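Brikmont Gripper Comparison

We use cookies to remember your settings and to see which articles get read. Accept | Manage preferences

The Brikmont gripper comparison is a simulation benchmark for two-finger robot grippers and their wrist cameras. It was set up at Lustbridge by Ilse Harms and Wayne Lévesque, and is used mainly to decide which finger and camera pairing is worth building in hardware. All trials are run in rendered household kitchens, with the same arm model and controller throughout.

Background

Earlier comparisons at Lustbridge used a bare bench with blocks and cylinders. Harms considered the results of little use for household work, as every gripper tested did well on them. The move to kitchens was proposed by Rhonda Li, who had already modelled several for a navigation project. The first kitchen trials compared 2 grippers, the Luren parallel jaw and the Yin angled jaw, over 300 attempts each.

Camera placement 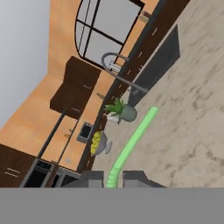 The wrist camera is fixed to the hand and turns with it, so the room can appear at almost any angle to the controller. Lévesque's early image filters assumed that counters would lie close to level, and they performed poorly whenever the wrist rolled. In a view like this one, the counter front runs on a diagonal and much of the right side is marbled floor, while the two fingers keep their place near the bottom edge. The later filters take the fingers as the fixed reference and estimate the tilt of the room from long edges such as counters and cabinet runs. Li's notes recommend including floor-heavy views in any test set, as they contain few objects to match against.

Test procedure

Each trial begins with the arm at a set starting pose. The controller is given a target and a time limit of 18 seconds. A grasp is scored as held, slipped or missed, and a separate mark is recorded for contact with anything other than the target. Grippers are run in alternating order. Colour and lighting settings are saved with each trial so that it can be repeated.
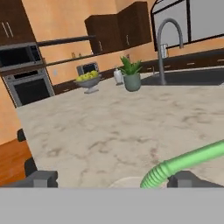
Island countertop with fruit bowl, potted plant and sink, seen past the gripper fingers.

Results

Across all kitchens the published set holds 2317 trials. The Luren jaw held more of the flat and thin-rimmed items, and the Yin jaw did better on rounded ones. Differences between camera mounts were larger than differences between fingers, a result Nomvula Venter later reproduced with a different controller.

Criticism

Liette Lemieux has argued that the contact score penalizes wide fingers unfairly on crowded counters. A revised score was added in April, and both are now reported.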